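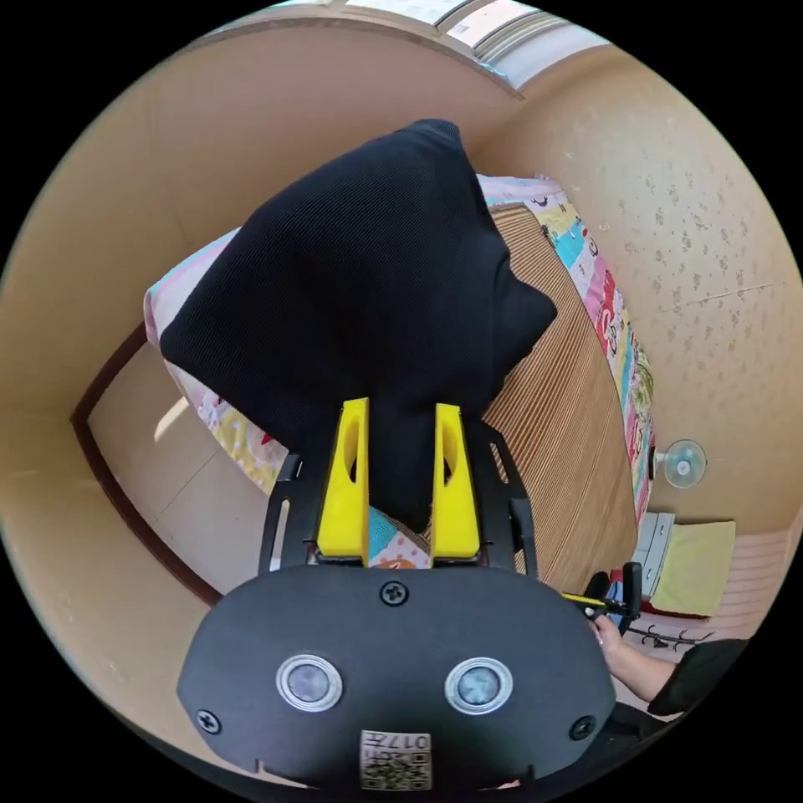
Black cloth between the yellow fingers of a hand-held gripper, over a patchwork quilt.

July 19, 2023
By a contributor to Durnia

Let the teacher be slow

When people talk about teaching robots, they talk mostly about the robot. I would like to talk about the person who does the teaching, and in particular about the speed of this person's hands. My opinion is simple and some of my colleagues do not share it. I think that we ask people to show a task too cleanly, and too fast, and that we lose good material in this way.

I have worked for several years with both methods of teaching. In the first one, a person sits at a desk and moves an arm from a distance with a controller. In the second, the person takes a gripper in the hand and does the task with it, as one would do it with a pair of kitchen tongs. My first employer, Honkanen, believed only in the desk. We had good chairs, good screens, and a rule that every showing must be finished in 60 seconds. The rule came from the people who planned the shifts. It did not come from the people who trained the models, but after some months everybody behaved as if it did.

I remember one long period with towels. We made 241 showings and we kept 149. The rest went away for reasons which were written in a short code, and the most common code meant "hesitation". The operator stopped above the towel, or took a corner and let it go again, or went back. I was one of the people who gave this code. I gave it without thinking very much, and I was even a little proud of how strict I was.

Today I believe that a large part of what we threw away was the real lesson. Cloth is not a block of wood. A person who takes hold of a piece of clothing often doesn't know yet where the other end of it is. The hand pulls a little, the eye looks, and the hand changes its plan. If we cut this away, the robot sees only people who were right from the first moment. Then it meets a sleeve that is folded under itself, and it has no idea what a reasonable creature does in such a case, for it has never seen one in trouble.

Of course there is an answer to this, and I have heard it many times. A model which learns from hesitation will learn to hesitate. I don't say that this is false. I have seen an arm stand above a table like a man who forgot why he entered the room. But there is a difference between a pause in which nothing is decided and a pause after which the hand does something better. A reviewer can see this difference quite easily if he is given time. We were not given time. We had one code for both.

The desk makes the problem worse, in my experience. From a distance you do not feel the cloth, so you are slower than in life, and when somebody is measuring you, you begin to choose the easy corner each time. After two weeks all operators choose the same easy corner. It looks very professional in the report.

With the gripper in the hand it is different. You stand next to the bed, you feel through your wrist when the cloth is heavy on one side, and you correct yourself before you have noticed it. Trousers are a good teacher in this respect. You can have one leg nicely between the fingers while the rest lies in a heap, and now you must decide if you pull or if you put it down and begin at another place. Both can be right.
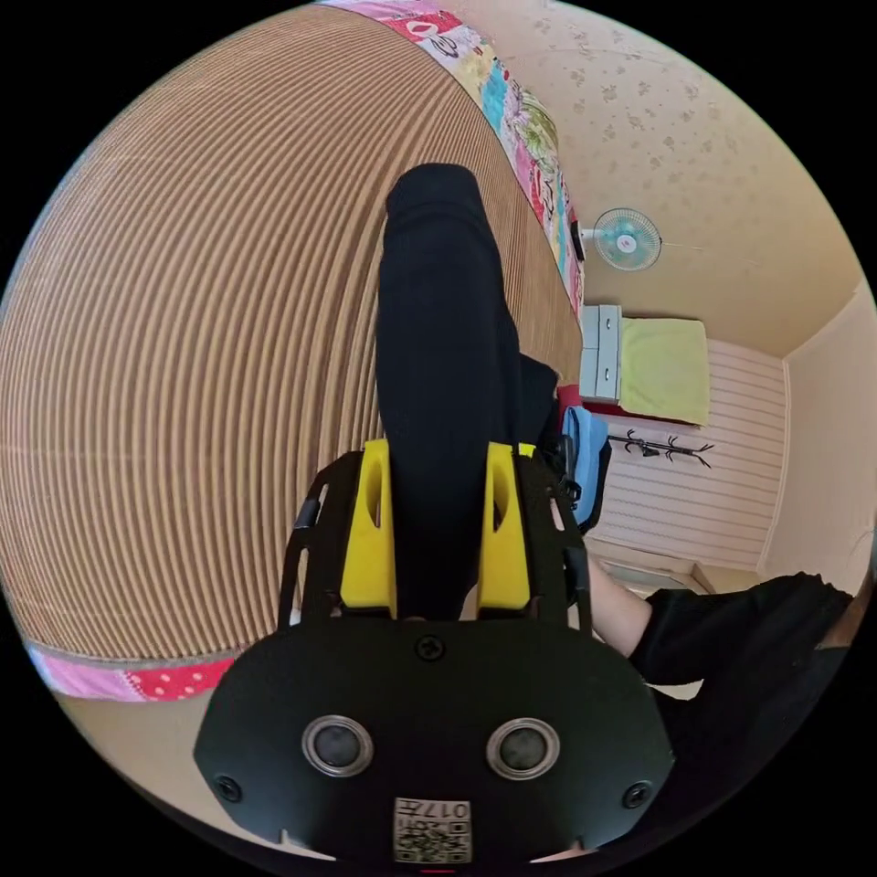

What the hand-held way does not solve

I don't want to sell the hand-held gripper as a cure. It has its own bad habits, and the worst is that people are too clever with it. A human arm can come from any side. It can turn the elbow up, lean over the mattress, and go where an arm that is fixed to a table will never go. A showing like this can be very beautiful and still be of no use for the machine that has to repeat it.

There is also the matter of tiredness. At Dirno, the small workshop where I helped last August, we let people work for 16 minutes and then they had to change to something else. The first reaction was laughter, for it seemed to them a rule for children. But a gripper is heavier at the end of the morning than at the beginning, and a tired person does not make more useful mistakes. He makes the same mistake, only lower.

The best thing in that workshop was in my view the work in pairs. Two people with two tools must watch each other. One is always a bit early, the other must wait, and this waiting is a part of the task – nobody would think to call it hesitation. Why are we so generous with two people and so strict with one?
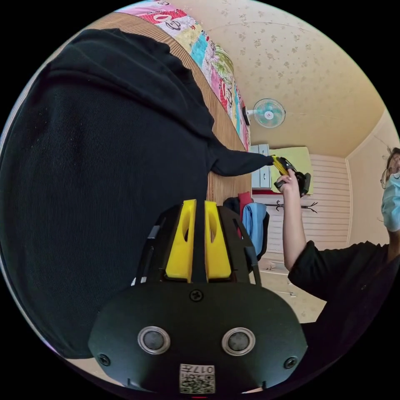 Two hands close together, with the gripper in front.

So what would I change? I would remove the time limit first, or at least I would take it away from the planners. Then I would split the code into two, one for the empty pause and one for the correction, and I would keep the corrections. At Zullico, where I work at present, we have begun to do this with shirts. I can't yet say that the robot folds better. I can say that the reviewers argue more, and that they watch a showing until the end before they give it a code, which in the old days I often did not do myself.

I would also pay by the hour and never by the piece. This is perhaps a question for another article, but I put it here, as I have been paid by the piece and I know which corner of the towel I took.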